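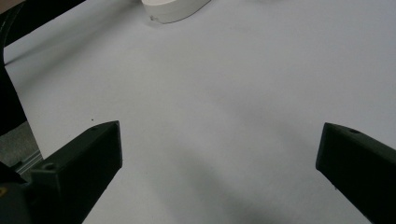
My Eczema Is Back and It Brought Friends

So my hands have gone again. I knew it was coming when the skin between my fingers started feeling tight in the shower, and I did what I always do, which was ignore it for a week and hope. By the time I paid attention my knuckles had split and I was opening jars with my elbows.

I've had hand eczema on and off since I was a teenager. It goes quiet all summer, I get cocky and stop using anything, and then the heat comes on in November and I'm a lizard. You'd think I'd learn!

A few of you asked what I use, so I'm going to go through it. I'm not a doctor, I'm a woman with a drawer full of half-empty tubes. If yours is weeping or crusty or hot to the touch, please go get it looked at. I let one get infected a few years back and the antibiotics were worse than the appointment would have been.

The soap had to go first

I used to wash with whatever was by the sink, and whatever was by the sink smelled like a fake lemon. My friend Nia Bowen kept telling me to switch to a plain soap substitute and I kept not doing it (sorry, Nia). I finally did, and the stinging calmed down in 3 days. The cracks took a lot longer, but at least I could rinse a plate without swearing.

Lukewarm water too. I hate this one. I love a scalding hot sink of dishes and I miss it.

Ointment at night, cream in the day

Thick greasy ointment works best on me, and it also gets on my phone, my steering wheel and the cat. So it's a lighter cream during the day, every time I wash, and the greasy stuff before bed with cotton gloves over the top. The gloves look ridiculous. I bought a pack of seven pairs and I'm already down to the ones that don't match.

Pat your hands dry first and put it on while they're still a tiny bit damp. Smooth it on in the direction the hair grows and don't scrub it in. I was a scrubber for years and all it did was make me itch more.

The steroid cream question

I was scared of it for ages. My aunt Gisela Aravena had told me it would thin my skin to tissue paper, so I'd put on a tiny dab once and then quit, and the flare would drag on for a month. The pharmacist sat me down and explained how much to use and when to stop, and used the way she told me, it cleared up much faster. Ask yours. Don't borrow a tube from a relative like I did, because they come in different strengths and mine turned out to be meant for somebody's elbows.

Stuff that did nothing for me

Coconut oil. Oatmeal in a sock (messy, kind of fun). Vinegar soaks, which hurt so much on open cracks that I said a word my mother has never heard me say. Cutting out tomatoes for most of a month, when all that happened was I got sad about pizza.

Gloves for dishes, yes, but get the kind without powder and wear cotton ones underneath. Sweaty hands inside rubber set me off nearly as badly as the soap did.

Right now the left hand is pretty decent and the right one still has a nasty split by the thumb that opens up whenever I text. If you've got a trick for thumbs, leave it in the comments, I'll read every one. Just no vinegar, please.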